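Subject: Re: [straits-watch] Padari statement on the Jarkovness lighters
Date: 14 Apr 2021

> Has anyone read the Padari foreign ministry text from last night? My
> reading is that they have climbed down. The patrol boats "will observe
> customary distances" and inspections of Hesar-flagged vessels are
> "suspended pending clarification". I know this list likes to be gloomy
> but that sounds to me like the end of it. The March clashes were
> clearly a fright for both capitals and somebody has told the navy to
> go home. I'd expect the Nam talks to restart before the summer.
>
> Also, does anyone have the original of the annex? The copy going round
> stops in the middle of article 4, which is a pity as that seems to be
> where the fuel is.

I have read it twice, the second time with a dictionary, and I'm afraid I am going to be gloomy.

"Customary distances" is a lovely phrase. The trouble is that Padari and Hesar have never agreed what the custom is. Hesar says 1,000 metres, and points to the old pilotage notes. Padari says the pilotage notes were written by a Hesar harbourmaster and have no more standing than his shopping list. In March the patrol boats came close enough for the lighter crews to throw bread at them, and the Padari spokesman described that the next morning as a customary distance. So they have promised to carry on doing whatever they think they were doing.

"Suspended pending clarification" I would take a bit more seriously, except that it doesn't say who is to clarify what. When they used the same words over the cable landing, the clarification took two years and was then itself suspended.

On whether the navy has been sent home: it hasn't, or not as of yesterday evening. The port bulletin from Jarkovness still has the outer anchorage closed to anything over 299 tons. That figure is worth a look, as the Hesar grain lighters are registered at a shade above it and the Padari ones, by a happy chance of naval architecture, at a shade below. You don't need to stop and search anyone if you can write a notice that only applies to the other lot. I expect there is a man in an office who is very pleased with that notice.

The bulletin also says 218 containers are waiting on the Jarkovness quay for onward carriage to Nam. The Hesar evening news turned this into "a blockade", and the Padari evening news turned it into "a normal seasonal backlog". I have lived near a port most of my life and never met the season they have in mind. But I wouldn't call it a blockade either, and I wish people would stop, because once a minister has said the word on television he has to be seen doing something about it.

What worries me more is the Nam end. Nam has spent the whole quarrel being neutral and charging both sides for parking. Last week its council voted to extend berthing permits for "vessels of a protective character" without saying whose. Both embassies have thanked it warmly. They can't both be right, and when they find out which of them was wrong I would rather not be on the ferry.

As for the talks, I'd be delighted. Last time the two delegations got as far as the seating plan, and then Padari objected to the flags on the table, and Hesar objected to the table. They are now said to be considering meeting on a ship, which raises the question of how far apart the escorts should be, and you will see where that takes us.

On the annex: yes, article 4 is fuel. I have the full text, but in the Hesar version, which has a paragraph the Padari version lacks. It says that bunkering at Jarkovness is open "to all parties on equal terms". In the Padari version it goes straight from the definitions to the schedule of fees, and the fees are not equal. If someone can get hold of a clean Padari copy I will put the two side by side and post the result here. Please don't send the scan from the shipping forum, I have that one and page three is upside down and belongs to a different treaty.

I should say where I might be wrong. The statement was put out late, and without the usual line about historic waters, and leaving that line out costs them something at home. Two of the Padari papers noticed and were cross. If it's still missing from the next one, I'll cheer up a little and say so on here. Until then I'm watching the tonnage notice. When that is withdrawn the lighters will move, whatever anybody has called it in the meantime.

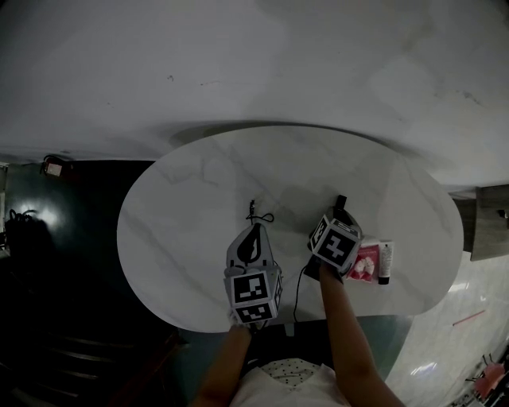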